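Garment Folding and Sorting Assistants – Farnden

Flondidberg is looking for five part-time assistants to join the laundry and garment team at our Farnden site. The work is preparing, folding and sorting everyday clothing, mostly T-shirts, tops and trousers. Posted 08/02/2018.

The job

Clothes come to the tables in baskets. You will take out one garment at a time, spread it on the table, smooth the sleeves and fold it to the Charpentier pattern, a flat fold with the collar uppermost. Finished piles are sorted by size and colour and put on the shelves.

You will also:

Check collars, cuffs and hems for marks or loose threads
Put damaged items to one side and fill in a short slip
Keep the tables clear of lint and return baskets at the end of the shift
Record finished piles on the Claltov sheet – we will show you how

A full shift is normally 60 garments per table. The site handles 1,000 items in a busy week, so we need people who can keep a steady pace without rushing the folds.

What we are looking for

No qualifications are needed. Experience in a laundry, a clothes shop or a hotel linen room is useful but full training is given. You should be comfortable standing for most of a shift and able to tell similar colours apart. Please tell us if you need a stool or a different table height and we will arrange it.

Hours and pay

Shifts are four hours, mornings or afternoons. Pay is at the site hourly rate and travel within Farnden is refunded. The posts run until the end of August, with the possibility of an extension.

Where you will work

You will be based in Room 301, on the same floor as the kitchen and lockers. Work is done at white tables, with a laundry basket kept on the table for clothes waiting to be spread out.

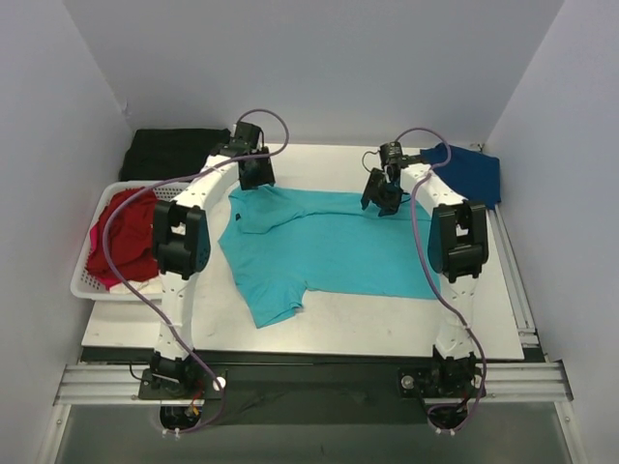
How to apply

Send a short letter and the names of two referees to Margaux Guérin at the Farnden office, quoting "Garment assistant". Say which shifts you can work. Questions about the work itself should go to Selim Akgül, who runs the afternoon team. Applicants will be asked to come in for a short folding trial before we make an offer.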